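About Ovus

Ovus is a small robotics shop in Skindamville. We teach machines to pick up ordinary household objects, set them down again, and do it without an argument. There are nine of us, and on most days there are more grippers than people in the building.

We started in the back half of what used to be the Neagu shoe repair on Cordale Street. The sign is still up. People still come in with shoes. We used to send them away, and then one of us learned to reheel a boot, so now it depends on who answers the door.

What we do

Most of our work is with hand-held grippers. A person holds the tool, squeezes, and does a plain kitchen job with it – moving a cup, putting a fork in a drawer, stirring a pot. The tool records how the job was done, and a robot arm later tries to learn from the recording. Anyone who has taught a teenager to load a dishwasher will have a fair idea of how quickly this goes.

We print many of our own parts, break them, and print them again. The printer sits next to the coffee maker, and we have lost only one of the two so far (the coffee maker).

We don't build walking robots, talking robots, or anything with a face. Visitors are sometimes let down by this, and we understand.

Open days

We open the shop to the public twice a year, in June and October. The first open day was a mistake: a landlord's notice about a fire inspection got copied into the town newsletter as an invitation, and 5 families turned up. They were good company, they asked better questions than our investors had, and one of them fixed the back door. We have done it on purpose ever since.

An open day runs like this. You come in, you sign the book, and somebody gives you a short talk that we keep promising to make shorter. Then you get a gripper in your hand and a table of things to pick up. Forks are harder than they look. Eggs are easier than they look, up to a point. We go through a lot of paper towels.

At the end you can watch the arm try the same jobs. It may do very well. It may also spend a long while thinking over a sponge. We don't rehearse it, partly on principle and partly because we tried rehearsing once and it made things worse.

Children are welcome and tend to be better at it than their parents. The record for the most objects moved into the basket without a drop is held by a girl who then asked whether she could go home.

The spoon

Every visitor gets to try a wooden spoon, and it has become the thing people remember. The trick is to take it by the handle and close both pads evenly. Squeeze from a bad angle and it rolls, and then you are chasing a spoon around a table in front of strangers. Our staff have lifted spoons well over 1,000 times and still get it wrong when someone is watching.

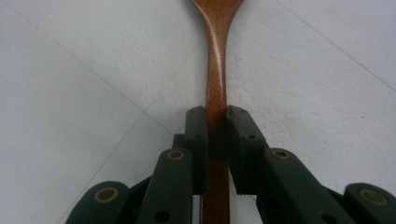
Getsemaní Tlapale wrote in our visitor book that she had come expecting the robots to take over the world, had watched one try to stir a pot, and now felt we had plenty of time. She added that the hand tool was more fun than the arm and that we should let people use it for longer. We have since doubled the turn at the table from 5 minutes, and the line is now out the door, so thank you for that.

Coming to see us

Group visits for schools and clubs can be set up outside the open days. Please write first and tell us how many are coming, as we own very few chairs. There is parking behind the building if you don't mind the slope. Wear shoes you like. If you bring others, leave them by the door with a note and we'll see who is in.

Ovus, Cordale Street, Skindamville (under the Neagu sign) | Contact us | Page updated Jun 6, 2019 | © Ovus. All rights reserved. | Back to top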